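Notes on the Punum two-arm tabletop kit, plus the small set of demos I recorded with it. I'm Marwa Gaber, I bought the kit with my own money, and I write these READMEs the way I talk, so get a coffee.

## What's in this repo

- `demos/` holds the recordings
- `calib/` holds my joint offsets for both arms (yours will be different, please don't just copy them!)
- `tools/` has the replay script and a viewer that mostly works
- `NOTES.md` is the long, grumpy version of this page

Last big update: December 2021. I redid the gripper section and threw out a pile of recordings where I'd mixed up the left and right arm channels.

## Why I bought it

I wanted two arms on one table, sharing the same objects, without building the whole cell from scratch. I'd looked at the Cleltberg cell first, and it's lovely, but it ships as a finished box and I like to poke at things. Punum sells theirs as a kit: arms, grippers, base mounts, cable sets, and a folder of build guides that range from great to "good luck." The Ornen control software comes with it and runs fine on my very average desktop.

Building it took me 2 weekends. The first one was all mechanical and pretty relaxing. The second one was cables (and some yelling).

## The demos

Everything is tableware. Cups, mugs, a tray, a few little things that go on a tray. I picked them out of my own kitchen, mostly for color, so I could tell at a glance in the viewer which one a gripper was going for. There are 1,000 recordings, each one capped at 60 seconds, and every one is a pick, a place, or a push. Both arms are always powered, even when only one has a job to do.

My usual layout gives each arm its own side. The left arm looks after the tray and whatever belongs near it, the right arm gets the mugs, and the middle is shared. I move things around between recordings, but not by much.
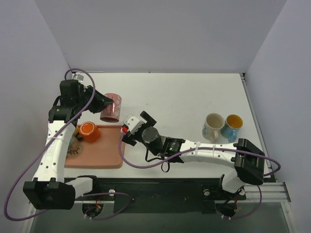

*Left gripper open beside the pink cup, right gripper over toward the tray, mugs on the right.*

The white tabletop and pale walls were the best decision I made. Every object pops, and I got rid of a lot of background junk I used to mask out by hand. If you build your own, do the walls early. I did mine last and had to take half the cabling off again.

## Living with the kit

**Grippers.** The two-finger grippers are better than I expected for the price. Cup rims are easy. Handles are hit or miss, and I've given up on grabbing anything flat straight off the tray. For flat stuff I push it to the lip and hope. There are recordings of the hoping in `demos/push/`, and I left the failures in, labeled `fail`.

**Cables.** My one real complaint. The purple cables that came with mine are long, and they swing out in big loops past the arms. I've got zip ties on the white links, and I still check the loops before every session. Punum told me by email that a shorter set is planned for March. I'll believe it when it's in my mailbox, but I'd buy it the same day.

**Software.** Ornen starts quickly, logs everything, and has exactly one maddening habit: it forgets which arm you had selected whenever you close the settings window. Guess how I mixed up my channels. There's a two-line workaround in `tools/arm_select.py`.

**Support.** Really good! I sent a rambling message late one night about a wrist joint that drifted, and the answer the next morning had the correct setting in it, plus a link to the page of the manual I'd skipped.

## File format

Each recording is a folder with the video, a joint log for each arm, and a small `meta.json`:

```json
{
 "task": "pick",
 "arm": "left",
 "object": "pink_cup",
 "result": "ok"
}
```

Object names are whatever I called the thing that day. I've cleaned up most of them, but you may still run into `cup_orange` and `orange_cup` living in different folders. They're the same cup.

## Known problems

- One table, one layout, one kitchen. Anything you train on this will think the world is white and tidy.
- The lighting barely changes from one recording to the next.
- Timestamps between the arms can drift a little in the longer recordings. The replay script lines them up again, the viewer doesn't.
- Arms cross in front of objects a lot. I never tried to avoid it.

## Would I buy it again?

Yes, with the shorter cables. If you want something that works on day one, go look at the Cleltberg. If you like having the lid off, get the Punum and clear your weekends.

The replay script borrows its smoothing code from the Tawfik toolbox, and their license file is in `tools/third_party/`. Everything else is free to use. Open an issue if something's broken, and tell me which folder, please, I can't guess.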